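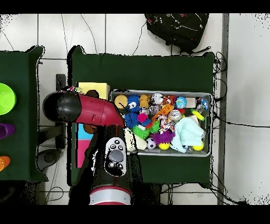 Sorting out a bin of mixed small toys is my favorite kind of cleaning job, the kind I save for a gray afternoon with the radio on. I do it for our toy lending shelf at Brinodgate, and I do it at home too, and the method is the same either way. You start with a bin that has turned into soup. Ours had fuzzy balls, spiky balls, a braided rope toy, a googly-eyed blue monster and a soda can lying on its side in the middle of it all. The can goes in the recycling first thing, and then we can get to work!

What you'll need

A table you can walk up to from at least two sides
A cloth to cover it (dark and plain is best)
A few bowls or cups you don't mind using for toys
A second bin or a box
Two old towels
A dishpan of warm water with a small squirt of dish soap
A soft toothbrush
Masking tape and a marker

Set up the table

I can't say enough good things about the cloth. I used to do this on a bare tabletop and every single ball took off for the floor, and I spent half my time crawling under chairs. A cloth slows them down. I use dark green because I had a big piece left over from curtains I never finished (they're in the closet, don't ask), and light-colored toys show up really well against it. Pull it fairly smooth, but don't bother ironing.

Put the full bin at one end and leave yourself a good stretch of clear cloth to work on. The bowls and cups can go on a second table if you have one. A chair seat works too, though I have sat on a bowl of marbles and I don't recommend it.

Use a shallow bin. I know the deep ones hold more, but whatever is at the bottom of a deep bin might as well be in another state. Mine are the cheap gray kind and I've got two of them now.

Step 1: Take out the big and floppy stuff

Towels, doll blankets, plush animals, anything soft that's covering up something else. Shake each one over the cloth before you set it aside! I have found puzzle pieces, a house key and one very old raisin this way. Plush goes in its own pile, because it gets washed differently from everything else.

Step 2: Empty the rest by the handful

Please don't dump the bin. It's tempting, and it's loud and fun, and then you have 200 things going in every direction. Take out a handful, spread it on the cloth, sort it, go back for more. If you have a kid helping, give them the bowls and let them be in charge of one kind of thing. "You're the yellow balls person" works great on a four-year-old.

Step 3: Sort by what it's made of

This is where I part ways with most of the advice I've read, which tells you to sort by color or by type. That looks lovely in a magazine. But you're about to wash all of this, and washing depends on the material, so I make these piles:

Hard plastic (blocks, little figures, hollow plastic balls)
Rubbery and spiky
Fuzzy or furry
Rope and cloth
Foam, plus anything you aren't sure about

The unsure pile is allowed to be big. Squeeze things. Some balls that look solid have a foam middle with a skin over it, and if that skin has a split, the ball will drink up your wash water and smell like a pond by the weekend. Ask me how I know.

Anything with a battery door comes out of the running for the dishpan too. Open the door, check for white crust, and if the battery's fine just wipe the outside down with a damp cloth.

Step 4: Wash

Hard plastic goes into the dishpan for 10 minutes, then a quick rub and a rinse. Rubbery spiky balls need the toothbrush, since lint packs itself down in between the spikes and won't float out by itself. Roll the ball under your palm while you brush and it goes much faster.

Fuzzy balls I do by hand, one at a time, with barely any soap. Squeeze, don't wring. Wringing gives them a bald seam. Check the tag on plush toys, and if there's no tag, spot clean them with a damp cloth and leave it at that. Eyes that are glued on do not love hot water.

Foam gets wiped and that's it.

Step 5: Dry

Lay one towel flat and set everything out on it with a little space between. Overnight does it for the hard stuff. Rope and fuzzy things take me 2 full days, and in November, when the laundry room is cold, longer than that. Press a dry paper towel hard against the thickest part of the rope. If the towel comes up damp, give it another night.

Step 6: Put it back so it stays findable

Okay, the good part. I put balls and round things in one bin and everything with corners in the other. That's my whole system! I had a much fancier one once, with 8 little tubs and printed labels that I was very proud of, and it lasted until the first rainy morning. With two bins, even the smallest kids put things back in the right place most of the time.

Write BALLS on a piece of masking tape and stick it on the rim, on the side that faces out. Draw a circle next to the word for the ones who can't read yet.

Stop filling when the toys are level with the rim. Anything left over goes into a box in the closet, and I trade a few things in and out when the kids get bored. A ball that's been away for a month is as good as a new one.

A few extras

Sticker goo: rub in a little cooking oil, wait, then wash with soap.

Marker on hard plastic: rubbing alcohol on a cotton ball, but test a spot first. I took the paint right off a little horse.

Tiny pieces: if it fits through a toilet paper tube, it doesn't go in a bin that kids under three can reach. Keep a tube with your marker and tape so you'll remember to check.

Lonely pieces: I keep a jar for parts that clearly belong to something. Go through it next time you sort, and toss whatever still hasn't found its home.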